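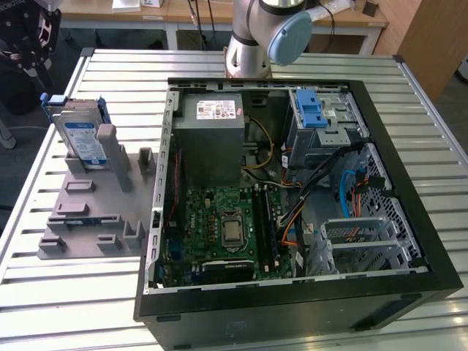
Pre-Climb Tree and Gear Check - Lulovside job

Rimness Tree Care
Date: January 8, 2021
Filled out on site before the crew went up. Comments typed up after lunch.

Job: reduce and deadwood large elm in back yard, take down leaning ash by the fence.

1. Ground and access

Gate wide enough for chipper - NO. Chipper stays on street, brush gets dragged. 118 feet from the elm to the curb, so plan on extra time.
Drop zone coned off - OK
Neighbor told about parking - OK, left a note too
Septic lid marked - OK. Orange flag. Do not roll the log cart over it.
Ground - soft by the downspout, firm everywhere else. Plywood down before the cart goes thru.

2. Overhead

Power lines - service drop to house passes 12 feet from the lowest elm limb on the street side. Leave that limb for last, talk it over first.
Phone line - low over the driveway. Flagged.
Hangers - 2 seen from ground, both on the north side. Possibly a third, check again from the first tie-in.
Wind - light at start. Stop if the tops get moving.

3. Elm

Root flare - OK, some soil piled against it, customer says from a flower bed. Pull back by hand.
Trunk - old wound on the east side, nearly 5 feet long. Sounded with mallet. Solid above, dull at the bottom. Rechecked lower down, same.
Main fork - included bark, no fresh crack seen. Do not tie in above it on the weak leader.
Bark beetle signs - none found on the limbs we could reach. Look again at the cut ends.
Old cable - rusty, slack. Customer did not know it was there. Leave in place today, quote separately for a new one.

4. Ash

Lean - toward fence
Bark - loose, splitting up high. Brittle. NO CLIMBING this tree.
Plan - piece it out from the lift. Lift fits along the side drive with mirrors folded.
Fungus at base - yes, one bracket on the fence side

5. Climbing gear

Ropes - Ueda line OK. Older white line has a glazed spot near the end, taken off the truck and taged.
Saddle stitching - OK
Carabiners - one gate sticky. Cleaned, still sticky, pulled.
Lanyard - OK
Helmets - OK, chin strap replaced on the spare

6. Saws and chipper

Chain brakes - tested, OK
Top saw - chain dull, swapped
Fuel - mixed, can labeled
Jotel chipper - feed bar stops and reverses. Knives have some life left, change before the next big job. Hitch pin and safety chains OK.
First aid kit - short on gauze, restocked from second truck 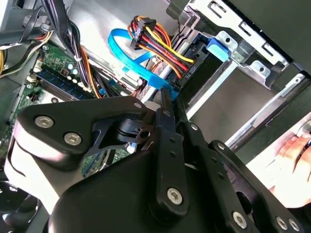 Can the elm be saved with the wound on the east side?
Most likely, if the weight comes off that side a little at a time. We are taking no more than 18 percent of the live crown today, then looking at it again in October when the leaves are thinning. The dull spot low down needs a proper decay test before anyone can promise more.

7. Before leaving

Rake lawn, blow drive - to do
Chips - customer wants them, pile behind shed, off the septic
Logs - splitting lengths, stack by the back fence
Stump - cut low, grinding NOT included, customer knows
Flags and cones picked up - to do, leave septic flag in
Walk the yard with customer, get signature

Result: elm OK to climb with the notes above. Ash from lift only. White line stays off all trucks until its been cut back and checked.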